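Housing and Household Budgets
Unit 4 handout: Reading a lease and planning the first month
Instructor: Darlene Kennedy

Bring this handout to the next two meetings. The worksheet at the back of the course packet goes with it.

1. What a lease is

A lease is a contract between a landlord and a tenant. It gives the tenant the right to live in a place for a set time, and it gives the landlord the right to be paid. Most of the fights we will study in this unit start with something that was said out loud and never written down. If the landlord promises to paint the bedroom, the promise should be in the lease or in a signed note attached to it.

A fixed-term lease runs to a stated end date. A month-to-month agreement renews itself until one side gives notice. The notice period depends on the state and sometimes on the city. Look yours up before you sign.

2. Terms to know

Security deposit: money held against damage or unpaid rent. It is still the tenant's money while the landlord holds it. Many states set a limit on the amount and a deadline for giving it back.

Normal wear: the aging that comes from ordinary use. Faded paint is normal wear. A hole in a door is damage.

Prorated rent: rent for part of a month. Divide the monthly rent by the days in the month, then multiply by the days you live there.

Sublet: the tenant rents to someone else. The first tenant usually stays responsible to the landlord.

Joint liability: each roommate can be held to the full rent. If one moves out, the landlord can ask the others for all of it.

3. Worked case: the Zarko Street apartment

Alaric Ruiz-Ortega is renting a one-bedroom. The rent is $637 a month. The landlord also asks for a deposit of $200 and an application fee of $50. Electric service needs a deposit of $100.

Rent, first month: $637
Security deposit: $200
Application fee: $50
Electric deposit: $100
Total before moving in: $987

Two of these can come back to him, the security deposit and the electric deposit. The application fee and the rent are spent. On the worksheet, put refundable items in their own column. Students often add the deposits to their monthly costs and end up with a budget that is too high from the second month on.

The case leaves out moving costs, renter's insurance and groceries. Add your own numbers for those and redo the total.

4. The move-in check

Walk through every room before you bring anything in. Write down what you find, with the room and the date. Run the water in each sink, open and close each window, and try the stove and the heat. Sign the list, have the landlord sign it, and keep a copy. 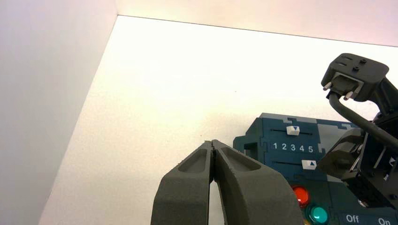 Save the list until the deposit has been returned. At move-out, go through the same rooms in the same order and mark what has changed. If the landlord keeps part of the deposit, ask for the reasons in writing and compare them with your list. In many states the landlord must give an itemized statement.

5. Repairs

Report problems in writing, even after a phone call. A short message is enough: what is wrong, when you noticed it, and when someone can come in. Do not hold back rent over a repair without finding out what your state allows. Some states permit it under strict rules and others do not.

For next time

Read the sample lease in the packet (Drisent Apartments, all pages). Mark the clauses on late fees, guests and entry by the landlord. Finish the worksheet for the Zarko Street case and write one paragraph on what Alaric should ask before he signs.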